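Section 4. Comparing Fingertips on Thin Cord

Use this procedure to compare two sets of fingers on the Tinthorpe cell before fitting one for regular work. Run all trials on both arms with the same controller settings.

1. Fit the tapered fingers and tighten the screws evenly.

2. Open Skatedex, select Grip Trial, and set the closing speed to 50.

3. Lay the cord on the bare tabletop and bring the wrist down until the tips are just clear of the surface. 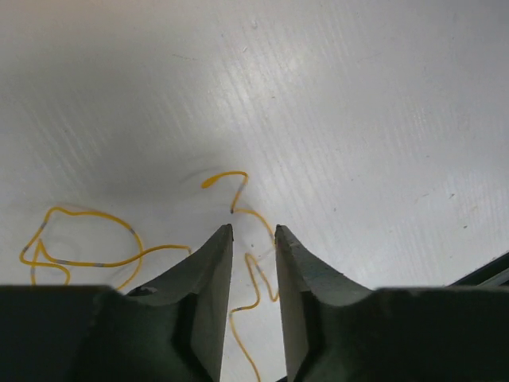 Caution: Do not press the tips into the table to reach a flat strand. Raise the wrist, move to a bend in the cord, and try again.

4. Close the fingers, lift, and hold for 3 seconds. Record a slip, a hold, or a miss.

5. Set out the yellow, red, and black bins side by side and load the white cable. Repeat step 4 over the bins, using the wrist camera to line up the gap.

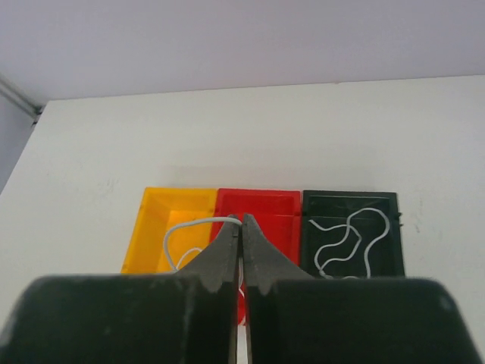
Note: Bin walls limit how far the fingers can open. If a tip touches a rim, back off and change the approach angle — do not force it.

6. Change to the Muston fingers and repeat steps 2 through 5.

7. For the two-arm trial, lay the orange-red string across the table and start with a gripper near each end. Watch the fixed camera view for crossed paths.
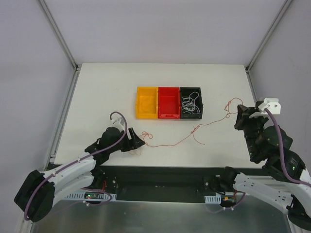 Saving the Results

Save each set under its finger name. Skatedex keeps the last 475 trials and then writes over the oldest.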